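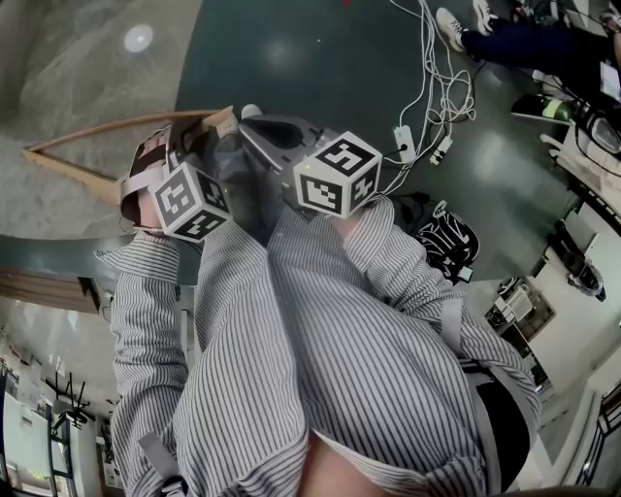

Proposed changes to the care of household linen at Ultach

11 December 2025

Readers of this blog will be aware that the laundry at Ultach has been under review since November. The arrangements described in this post take effect from the new year and replace those published previously.

Bed linen will continue to be collected from the ground floor of each building. Shirts, blouses and other garments which require pressing should be placed in a separate bag, marked with the flat number. Garments left in the same bag as bed linen will be washed at the higher temperature, and no claim for shrinkage can be accepted in such cases.

The contract with Flisora has been extended by 3 months. I had expected that it would pass to Kopecký, whose terms were better on towels and rather worse on everything else. My own view, which I have set out in writing to the management, is that the extension is too short to be of much use to residents. A reply has been received and is under consideration.

The drying room will close at nine in the evening. Residents are asked to remove their washing by that hour. Cotton striped or dyed in dark colours should be dried away from the window, as the afternoon sun there is strong enough to fade it within a season. I have lost two good shirts in this way.

The charge for a pressed shirt rises from 31 to 41 crowns. Sheets and pillowcases are not affected. Payment may be made at the office or added to the monthly statement, in which case the reference 2065 should be quoted.

Questions on lost items should be sent to the office in the usual manner.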